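Visit to the Filali cup works, Gosside

The Filali works opens its doors twice a year, and the spring open day fell on Tuesday, May 6, 2025. The next one is in July. I took the early bus from Suvthorpe and joined the second group, 18 people in all. Parking is tight, so the bus is the better choice.

The plant makes paper cups and not much else. Board comes in on reels from a mill at Ollau, already coated on one side. It is printed if the customer wants printing, then die-cut into curved blanks. We saw the blanks stacked on pallets and were allowed to handle a few. They are stiffer than I expected and smell faintly of cardboard.

The forming hall has 4 lines, three of them running while we were there. Each blank is wrapped around a cone, sealed down the side, and given a base. The rim is rolled last. It happens too fast to follow, so the guide passed around blanks stopped at each stage. Ear plugs are handed out at the door and you need them.

After the hall we went up to the sample room, where finished cups are looked over on a white table. The side seam is easy to find once you know about it — a thin tan line running down the inside wall to the base.
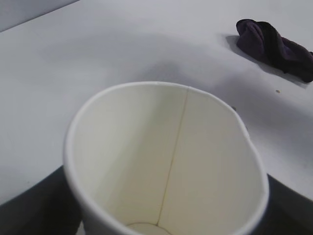 Plain white cup in the sample room, with the rim pinched in on the right.

The rim gets most of the attention. A lid has to sit on it, and an uneven roll is the usual cause of complaints. Cups are packed in cartons of 500, and the shop by the exit sells them by the carton in plain white only. I did not buy any.

The tour took a little under two hours, including coffee in the canteen. There are two flights of stairs and no elevator on the visitor route. Closed shoes are required, and bags go in a locker at the front desk. Booking is by phone.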